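Notes for collecting push demos on the block board. Written fast between sessions, so fix what's wrong and leave initials. Covers the single-rod tool only, the two-finger setup has its own page.

Updated 2018-11-12 after the Surkville batch came back with half the labels missing.

## What we're collecting

Short episodes. One instruction, one operator, one push sequence. The arm moves blocks across a wooden board with a rod – no grasping, no lifting. Each episode gets a line of text ("put the yellow hexagon next to the blue triangle") and the model learns to go from camera picture + text to a small move of the tip.

Target for this round is 1,775 episodes. We have 524 usable. Plenty more on disk but they don't pass the checks in step 7.

## Before you start

- Read the e-stop card. Yes, again.
- Gonico logger on the latest build. Old build drops the last second of every episode and you won't notice until replay.
- Get a login from Rupert Gisler. Don't share one, we track by operator and it messes up the split.
- Disk space. Check it.
- Long hair tied back, sleeves up, no lanyards over the board.

## 1. Home the arm and check the rod

Power on, wait for the brakes to click, run `home`. Arm should stop over the middle of the board, tip clear of the wood.

Now wiggle the rod by hand. Any play at all, tighten the clamp. A loose rod is the worst kind of bug, because the joint readings say one thing and the tip is somewhere else, and every episode looks fine on its own. We lost most of February to that.

Tip height: slide the feeler card under. It should drag a little and not stick. If it sticks, raise the tip in the config, don't bend the card under it. If it slides free, lower in small steps and try again. Too high and the rod rides over the low edges of a tilted block.

## 2. Check calibration

Run `check_marker`. It looks for the black and white square on the platform and compares against the saved pose. Green – go on. Yellow – wipe the marker and rerun. Red – stop, full calibration, see the Pichler page.

Do not move the marker. Do not put your coffee on the marker.

If somebody bumped the board, rerun this even if it looks straight. It's never straight.

## 3. Set the lights and camera

Overheads on, desk lamp off. Blinds down. We want the same light all day. Shadows are OK, moving shadows are not (that's you, leaning in).

Exposure is locked in the config. Set it for the blocks and the wood. The white parts of the arm can blow out a bit, doesn't matter, nobody is training on the arm housing. Leave auto exposure off. If the arm comes in close and auto is on, the whole picture goes dark and the blues and greens get hard to tell apart.

## 4. Scatter the blocks

Biggest source of bad data after loose rods. People set the blocks up nicely. Don't.

What works:

- Hit `shuffle` first, let the arm do a random sweep.
- Then fix by hand only what has to be fixed (block off the board, block wedged on the edge).
- Leave clusters as clusters. Touching blocks are good.
- Leave some stragglers too, one block way out on its own is a useful start.
- Blocks hidden behind the arm are fine at the start. The operator can move the arm and look. So can the model.

Same layout twice in a row – shuffle again. Same layout with tiny changes counts as the same layout.

## 5. Pick an instruction

Logger pops up a prompt. You can skip it if it makes no sense for this layout, but write why in the box. "Skip" with no reason gets tossed.

Types we want:

1. Block to block – "push the green one to the red one"
2. Block to place – "move the yellow hexagon to the left side of the board"
3. Nudge – "slide the blue triangle a little toward you"
4. Split – "separate the blue triangle from the yellow block"

Watch the names. When two blocks share a color, say the shape. When they share the color AND the shape, you need a location too: "the near blue triangle". "Push the blue triangle" with two of them in play is a bad label, no way to score it.

"Left" is always left in the camera view. Not your left. Put tape on the monitor if you have to, Mei-kuen Kan did and her error rate went way down.

## 6. Drive

Press the pedal to start, press again to stop. Hold the tip still for a beat at each end.

- Get behind the block before you touch it. Line up block, tip and target.
- Slow on contact. Fast pushes spin the block and you spend the rest of the episode chasing it.
- Triangles rotate if you push near a corner. Push the middle of a flat side.
- Round-lobed ones slip off the rod to either side. Short pushes, recenter, short push.
- Working inside a cluster, go around the outside and peel one block off. Plowing through the middle teaches the model to plow.
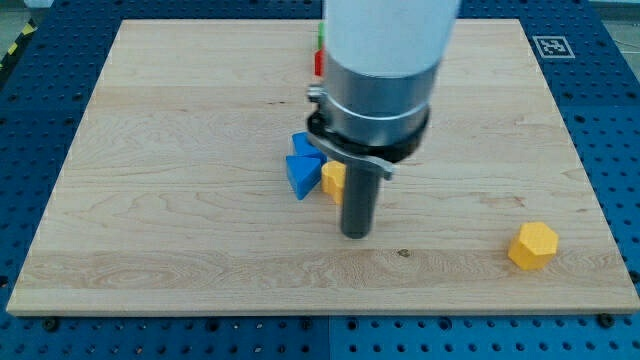

## 7. Check the episode right away

Replay at 2x, takes no time. Keep it if all of these hold:

- the push does what the text says
- tip never left the board
- no hands in view after the start pedal
- longer than 3 seconds, shorter than 15
- every block still on the wood at the end

Small mistakes are fine. You overshoot, come back and fix it – keep that one, it's worth more than a clean push. The model needs to see recoveries. What we don't want is a random hover while you think. If you need to think, stop and discard.

Don't trim episodes by hand. The Trullby script does the trimming and it needs the still part at both ends to find the cut.

## 8. Relabel later

After the shift, run `relabel` on your kept episodes. It shows the start and end and asks for a second description of what happened. Write it fresh, don't peek at the first one. Everyday wording. "Shove the yellow one over by the blue" is great, we have way too many sentences that start with "push the".

Typos in labels: leave them unless they change the meaning. Real users type badly too.

## Common problems

**Arm stops mid-push.** Force limit. Usually a block jammed against another block with no where to go. Back off, discard, start over.

**Colors look swapped on the preview.** Old logger build. Update it.

**Tip scratches the board.** Too low. Back to step 1. Then check the wood by hand for a rough spot, sand lightly if there is one, and rerun the marker check once the board is back in place.

**Prompt keeps naming a block you don't have.** Inventory file is stale. Edit `blocks.yaml`, restart the logger, and tell Rupert so the other station gets it too.

**Upload hangs.** Leave it. It retries overnight. Don't kill it and start a second one or you get duplicates, and dedup is slow.

## End of shift

Home the arm, power off, blocks in the tray, cover over the board. Fill in the sheet with your kept count and anything strange. Next person reads the sheet before powering on.

Still to write: how to pick the held-out layouts. Ask Mei-kuen for now.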